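How to Set Up a Packing Table for Small Parts Kits

We put together parts kits for the Momisent wall shelf at our shop in Pletthorpe. The last run was 800 kits, and most of the mistakes came from how the table was laid out. These are the steps we use now.

What you need
A metal table, floor tape, a soft cloth, the trays, the parts pouches with their labels already on, and the packing list.

Step 1. Mark the floor
Decide where full cartons will stand before you bring any of them in. Sweep the spot and let it dry if you have mopped. Lay the tape in a square, one side at a time, and press it down hard at the corners. Leave enough room to walk around it with a carton in your arms – 67 inches to the nearest wall works for us.
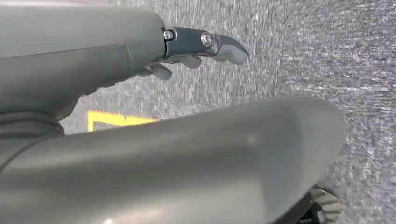
Can I use masking tape on the floor?
It will hold for a day or two. After that it tears when you pull it up and leaves glue behind, so use vinyl floor tape for anything longer.

Step 2. Place the table
Set the table where the overhead light reaches all of it. Push down on each corner. If it rocks, fix that first. Wipe the top with a damp cloth and then a dry one. Fingerprints don't matter, but grit does, and it will scratch the trays.

Keep the floor under the table clear. Small parts roll, and you want to find them again.

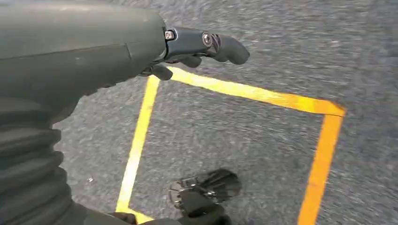

Ihor Pylypenko
Packing lead, Issahaku Fittings

Step 3. Lay out the parts
Trays go on one side and pouches on the other, with the middle left open for the kit you are working on. Put loose metal pieces such as brackets directly on the table, flat, where they are easy to see. Don't stack them on a tray. They slide into the compartments and get packed twice.

Turn the pouches so the labels face up. Read the label against the list before you pick up the tray.
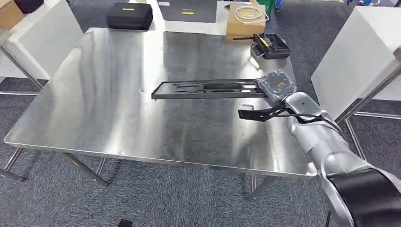 Pouch with orange label and long black tray, small bent bracket on the table.

Step 4. Pack and check
Check the tray compartments, then put the pouch with the tray and add the bracket last. If a pouch is split, set it aside and take a new one. Tape does not hold well on that plastic.

Close the carton, initial the list and move the carton to the floor square. Stack no more than two high. Cartons for Flondside go at the front, where the driver picks them up at 4 p.m.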